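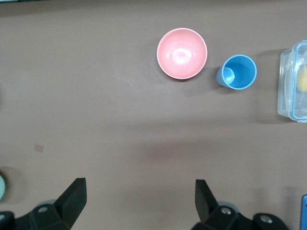

Who can apply for the household sorting sessions at Okthorpe?

Any adult aged 18 or over who lives within travelling distance of Okthorpe and is able to sit or stand at a table for up to two hours may apply. No previous experience is required.

Call for participants: everyday tableware and food storage

The Istell Centre for Household Studies invites applications from members of the public to take part in a study of how people arrange, stack and put away common kitchen items. The study will begin in March and requires 100 participants.

What is involved

Participants will attend one session at the Centre's premises in Mishra House. Each will be seated at a plain table and asked to set out and clear a small number of ordinary items, such as bowls, plastic cups and food storage containers with lids. The items will be placed in a different order for each task. Participants may work at their own pace and may use either hand. A short written questionnaire on storage habits at home will follow.

Sessions start at 10 am or 2 pm and last no longer than two hours, including a break. Tea, coffee and water are provided.

Requirements

Applicants must be able to read and understand written instructions in English. Those who have difficulty gripping or lifting light objects are welcome to apply and should state any adjustments they need on the form. Employees of the Centre and members of their households are not eligible.

Payment

Each participant will receive £24 on completion of the session. Travel by bus or standard class rail will be refunded on production of a ticket. Parking is available behind the building on request.

Personal information

Questionnaires are stored under a participant number and kept separately from names and addresses. Participants may withdraw at any time before the end of the session without giving a reason.

How to apply

Application forms may be collected from reception at Mishra House, Corko Road, Okthorpe, or requested by telephone on extension 251. Completed forms should be marked for the attention of Siu-ming Peng, Study Coordinator. Places will be offered in order of receipt, and applicants will be informed of the outcome in writing.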